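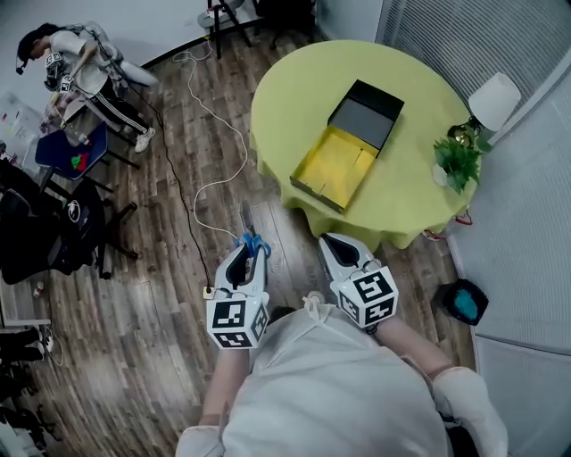
mallee_root: A cloth to the floor on a round table will drive you spare within a month. I had one in the front room for years and every single person who sat near it took half of it with them when they stood up. Go mid-length, that's my two cents.

tinpot: I'm keeping the lime one! I put it on in the corner for a bit of colour, what with the grey wall panelling and the grey-brown planks, and I reckon it's the only cheerful thing in there. My question was meant to be about what goes ON the table. So far it's the lamp with the gold base, the little pot plant, and a box with a black lid and yellow insides that I can't decide about. Do I keep the box out as storage (remotes, chargers, cards) or is it going to look like something I forgot to put away?

sundaypegs: Keep the box but shut the lid. An open lid always looks like you're halfway through a job. The yellow and the lime are lovely together though, I'd be tempted to leave it open just for that.

greywater: Disagree on the box. Flaps inside a box mean it's packaging, and packaging on a table is packaging on a table, doesn't matter how nice the colour is. Get a proper lidded basket. The Halvorsen ones come in 3 sizes and the middle one would fit fine.

tinpot: The flaps are the problem, yeah. They're creased from being folded and they won't sit flat whatever I do.

sundaypegs: Take them off with a craft knife and a ruler. Score it twice, don't try to go through in one hit. Then line the bottom with felt. I've done this with shoe boxes, boot boxes, a hat box that came from my aunt, all sorts. Twenty minutes and a cup of tea.

greywater: Or iron them. Low heat, tea towel over the top, no steam.

sundaypegs: Please don't iron a box!!

greywater: I've ironed plenty of cardboard. It goes flat. If it's got a shiny coating then no, leave it alone, but plain card is fine.

mallee_root: Back to the cloth for a sec, what's it made of? If it's polyester it'll hang better than cotton but it slides all over the place. I ended up putting that grippy drawer liner under mine, Brokel do it on a roll, and it helped with the sliding. Did nothing for people treading on the hem.

tinpot: Polyester I think, the label's long gone. It was 10 dollars at the church fair so I'm not fussed if it gets trodden on. It does slide. Will try the liner, ta.

The other reason I like it long is that I can shove things under there. Christmas paper, the spare power board, the good extension lead. Out of sight etc.

mallee_root: Ha, OK, that I understand. Mine hid a slow cooker for two winters. I take back some of what I said.

ferntree33: Long-time reader, hardly ever post. Is the plant real? If it is I'd swap it with the lamp. Small plants right on the edge of a table get knocked, especially with a cloth that moves. Put the lamp on the outside where the weight is and tuck the plant in behind.

tinpot: It's real, it's one of those peperomias. I had it at the back and it got no light at all and sulked, so I brought it forward. Could put a saucer under it? At the moment any extra water goes straight on the cloth, which I know, I know.

ferntree33: Saucer, definitely. And a cork mat under the saucer. Lime shows every water mark going.

greywater: Lamp's too pale for that wall by the way. White cone shade in front of a light wall, it just vanishes. A darker shade on the same gold base would look miles better. I got a navy one from Nenell last November and it changed the whole room.

sundaypegs: Noooo leave the lamp. You've got lime and yellow and gold going on already – a navy shade would be one voice too many.

greywater: We'll have to differ on that one.

tinpot: I do like navy, but I'm not spending money on this corner till the skirting's done. The last quote for that was 200 and it didn't include paint.

mallee_root: For skirting? In one room? Try the Rerix clip-on stuff, you can do it yourself with a mitre box and a bit of swearing.

tinpot: Looking it up now. Flaps are coming off the box tonight, with the craft knife. Sorry greywater. Will report back on the felt, I've got green and I've got a sort of mustard and I'm leaning mustard.

sundaypegs: Mustard!

ferntree33: Green.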